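Why does icing go hard?

Fresh icing is soft and runny. You can pour it off a spoon. Leave a biscuit with icing on it out on the side, and by the next morning you can tap it with a fingernail. Nothing was put in the oven, so what happened?

What icing is made of

The plainest icing has two things in it: icing sugar and water. Icing sugar is ordinary sugar that has been ground into a very fine powder. If you rub a pinch between your fingers it feels almost like flour.

When you stir water into the powder, some of the sugar dissolves. To dissolve means to break up into bits so small that you can't see them any more. The rest of the sugar doesn't dissolve, as there isn't enough water for it. It floats about as tiny grains, and this is why icing looks white and not clear like sugary water.

Where the water goes

Water on a biscuit does the same thing as water in a puddle. Bit by bit it goes off into the air. This is called evaporation. It happens fastest at the top of the icing, where the water touches the air, so the top goes firm first and makes a skin. Underneath it can still be sticky for hours.

As the water leaves, the dissolved sugar has nothing to stay dissolved in. It turns back into a solid and makes crystals. The new crystals grow on the grains that were already there and join them together, and the whole lot sets into a crust.

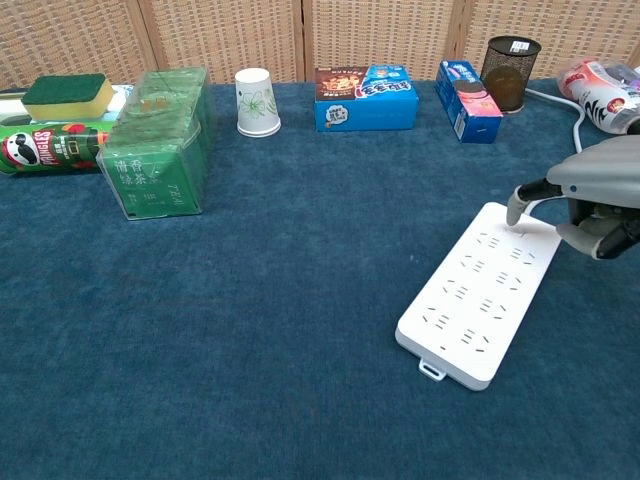 Groceries and a kitchen sponge on a table.

Icing dries slowly on a rainy day. Damp air already has a lot of water in it, and the water in the icing has a harder job getting away. A lid slows it down too. If you put iced biscuits in a tin too early, the tops stay tacky and stick to each other.

What about royal icing?

Royal icing is the very hard, smooth kind used on wedding cakes and gingerbread houses. It has egg white in it as well as sugar. Egg white contains protein, which dries into a thin, strong net around the sugar. A gingerbread roof stays up because of it. Many people use dried egg white powder from a packet, which has been heated to make it safe to eat.

Buttercream is different again. It is full of butter, and butter is mostly fat. Fat doesn't evaporate, so buttercream may get a thin crust but stays soft inside.

Try it yourself

Ask a grown-up before you start. You will need:

200 g icing sugar
Water
A bowl and a teaspoon
5 plain biscuits

Put the sugar in the bowl. Add 4 teaspoons of water and stir. If it is too stiff to spread, add a few more drops and stir again. Ice all the biscuits.

Put one in a tin with the lid on and one in the fridge. Leave the others on a plate. Touch the edge of each one every hour and write down whether it is wet, sticky or hard.

Words to know

Dissolve: to mix into a liquid until you can't see it.
Evaporate: to turn from a liquid into a gas and go into the air.
Crystal: a solid whose tiny parts are packed in a regular pattern.

Written by Piyumi Bhattacharjee. Checked by Garnet Tremblay.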